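Plollau craft table hire: your questions

How long can I keep a table?
Four days as standard. If you need it over a weekend as well, just ask when you book – I'm pretty relaxed about it outside September, when the school fairs start and everything goes out at once!

What size are they, and will one fit in my car?
The Windolard is the plain white one and it seats 8 children if they're friendly. The legs come off, so most hatchbacks manage it with the back seats down.
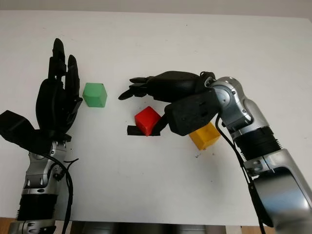
Do you take a deposit?
Yes, £46 per table, and you get it back when the table comes home. Felt tip is fine (it wipes off), but please keep glue guns on a mat.

Can you deliver?
Only in town for now. Pop your postcode in the booking form and I'll let you know.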